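Rosotville Evening Classes > Home Skills > Looking After Clothes > Handout 2: Folding Knitwear

Looking After Clothes
Handout 2: Folding and Putting Away Knitwear
Tutor: Facundo Retamal
Revised June 2024

Welcome back, and thank you to everyone who stayed behind last time to talk about moths. I promised I would write up the folding part properly, as several of you said that you had followed it perfectly well in class and then got home, stood over your own bed with your own jumper and could not for the life of you remember which sleeve went first. (It doesn't much matter, as you will see.) Keep these pages with your notes from Handout 1, where we dealt with washing and drying flat, and bring both to the next session.

1. Why we fold knits and leave the hangers for shirts

A knitted garment is made of loops, and loops stretch. Put a heavy jumper on a hanger and all its weight pulls down from the shoulders, so that in time you get those two little points at the top of the sleeves and a hem that has crept lower than it used to be. A folded jumper lies there with its weight spread out and comes to very little harm. Fine cardigans you wear every other day may go over the back of a chair for a night – I do it myself – but anything going away for more than a day or so wants folding.

2. Choosing somewhere to work

A table is lovely if you have one big enough. Most of us haven't, or it has the post on it, and a bed does the job very nicely. What you want is a clean, fairly smooth surface with room for both sleeves at full stretch. Push the duvet or comforter up to the far end and leave the cushions up there with it; there's no need to strip the whole bed for the sake of one jumper. A pale sheet is a help with dark knitwear, as you can see the outline of the garment clearly and spot a sleeve that has twisted round on itself.

3. Laying out

Put the jumper down with the neck away from you and the hem towards you. Smooth the body first, working from the middle outwards with flat hands, and then bring out the sleeves. Please don't tug! If you pull a hem straight you will stretch it; pat it straight instead. The sleeves need not match each other exactly at this stage. In the green jumper on the bed, one sleeve slopes downwards while the other reaches out to the side, and that is quite good enough to begin from. 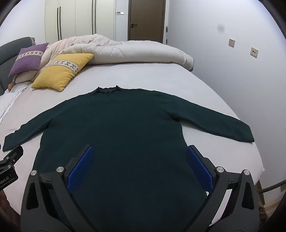
4. Looking it over

Before you fold anything, give the garment half a minute of your attention. It is much easier to find trouble while everything is spread out, and a jumper put away with a small problem has a way of coming out in October with a bigger one. I go over mine in the same order every time:

- Neck. Look for make-up marks, and for stitches that have come loose around the edge. Frilled or ruffled necklines should be eased into shape with the fingertips.
- Underarms and sides. Most rubbing happens here.
- Front. The green jumper has some faint pilling and a few tiny light specks, both very ordinary things to find on a dark knit. Pilling can be taken off with a comb or a fabric shaver, using a light hand. For specks, try a soft clothes brush first and see what is left.
- Cuffs and hem. Check for pulled threads. Never snip one; draw it through to the inside with a blunt needle.

Several people asked which comb I use. Mine is a Pruto, and I have also had a Wodik shaver that served me well for years, but any decent one will do and I'd rather you used what you already own.

5. The fold itself

We are going to make a simple square fold. Read it through once before you start, and then do it slowly.

a) Bring one sleeve straight across the body, level with the shoulder, and turn the rest of it down so that it lies along the side.

b) Do the same with the second sleeve. You should now have something close to a rectangle. If the shoulders are bulky, ease them flat with the palm of your hand.

c) Bring the hem up to the neck, or in thirds for a longer jumper. Smooth as you go, and stop to chase out any loose crease in the dark green garment, or whatever colour yours may be, while it is still near the edge and easy to reach.
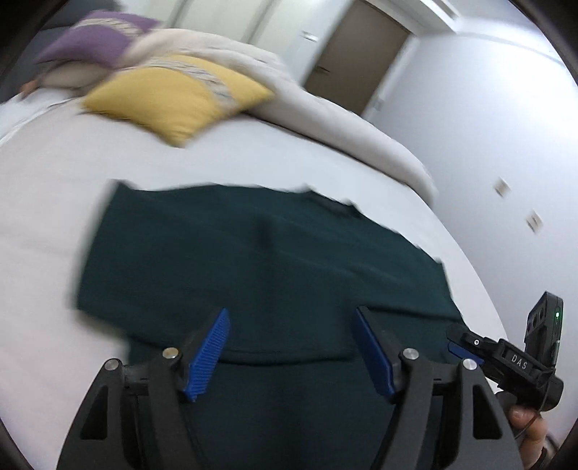
d) Turn the whole thing over so that the front faces upwards, and tidy the corners.

6. Putting away

Heavy knits go at the bottom of the pile and light ones on top. Keep piles low enough that you can lift one out without the rest coming with it – mine used to collapse every single morning until I gave in and started a second pile. If you have the Marinho shelf boxes from the market, leave the lids a little open for air.

For next time

Please fold 2 knitted garments at home, one thick and one thin, and bring them in still folded. A carrier bag is fine. We shall unfold them together and look at where the creases have fallen, and then move on to cardigans, with all the fuss that buttons bring.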